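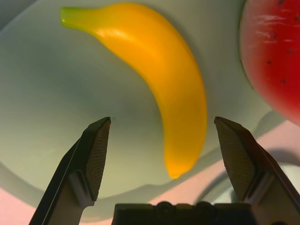

Section 9: Making a tinted lip balm from a melt-and-pour base

Read the whole section before you melt anything. The Umeo leaflet says this takes two minutes, and I don't believe it. Color is where most batches go wrong, usually from trusting the swatch on the jar. Yellow is the worst offender. Think of the banana on the white plate, a saturated yellow-orange with a deeper orange at the rounded tip: on plastic that shade is cheerful, and on lips it can look like a liver complaint. Start with red or brown and add yellow last, if at all.

Home Skin Lips Tools Manual Contact

1. Weigh 58 grams of balm base into a heatproof beaker. Spoons are not a measure, whatever the Villa kit implies.

2. Set the beaker in a pan of hot water on low heat. Stir until no lumps remain.

3. In a separate dish, grind your lip-safe pigment into a few drops of castor oil with the back of a spoon. Keep going until you can't feel grit.

4. Add the paste to the base a little at a time. Dab some on white paper and let it set before judging it.

5. Pour into clean tins. Leave the lids off until the balm is firm.

NOTE: "Natural" on a pigment label tells you very little. Hevbridge prints "recipe of 1878" on its carmine, and I have yet to see the recipe. Check that the color is approved for lips where you live.

CAUTION: Don't use craft mica, food coloring, or soap dye. Hot base burns, so keep children away from the stove.

NOTE: Ornella De Luca's version in the Nanaldale booklet adds peppermint oil for "plumping." It tingles. I saw no plumping. Leave it out if your lips crack easily.

If the balm sweats in the tin, go to Section 10.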